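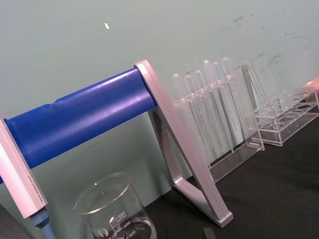 Station 2, glassware side: beaker, tube rack with six tubes, second rack empty.

Open Day Walk-Through Checklist — Revusero Automation Lab
Area: Station 2, glassware handling demo
Completed: Sunday, before doors
Next check: at the midday changeover

Marks used: OK / Fix / N/A

1. Floor and visitor line

1.1 Barrier tape up on the visitor side. OK
1.2 Clear walkway, 90 cm or more. OK
Comment: Measured at the narrow spot by the door. The Heydari poster stand was in the way and has been moved to the hall.
1.3 Cables covered where visitors cross. Fix
Comment: One cover strip is short. Taped for now. Get a longer one from the Zurnik room.

2. Robot arm

2.1 Emergency stop tested from both buttons. OK
2.2 Speed held at the demo setting. OK
Comment: Leave it there all day, even if someone asks to see it go faster.
2.3 Gripper pads clean, no cracks. OK
2.4 Wrist cable has slack at full reach. OK
Comment: Run the arm out to the far rack and back again after lunch. Last November the clip worked loose during the afternoon runs.
2.5 Skesier controller shows no open faults. OK

3. Table and glassware

3.1 Glass beaker checked for chips at rim and spout. OK
Comment: White markings readable at 300, 400 and 500. The 500 is marked "Approx.", so don't use this beaker if a visitor wants to see something measured.
3.2 Tubes are plastic, not glass. OK
3.3 Tubes placed upside down, closed ends up. OK
Comment: They don't all stand at the same height. The three on the left are lower than the three on the right. Check that the pick height works for the lower ones before the first run.
3.4 Second rack empty at start. OK
3.5 Stand with the blue bar doesn't rock. OK
Comment: Pushed by hand from both sides. Check again after each group.
3.6 No liquids at this station. OK

4. Surroundings

4.1 Lighting even, no glare in operator's eyes. OK
4.2 Wall behind table presentable. Fix
Comment: Dark scuffs on the green wall, upper right. Not a safety item. Wipe down if there is time — otherwise leave it.
4.3 Noise level at visitor line. OK
Comment: 68 dB with the arm running.

5. People

5.1 One operator at the stop button whenever the arm has power. OK
5.2 Safety glasses at the entrance, adult and child sizes. Fix
Comment: Child sizes are low. Bring the second box down.
5.3 Broken glass kit within reach of operator. OK

Result: station may open. Close out 1.3 and 5.2 before the first group.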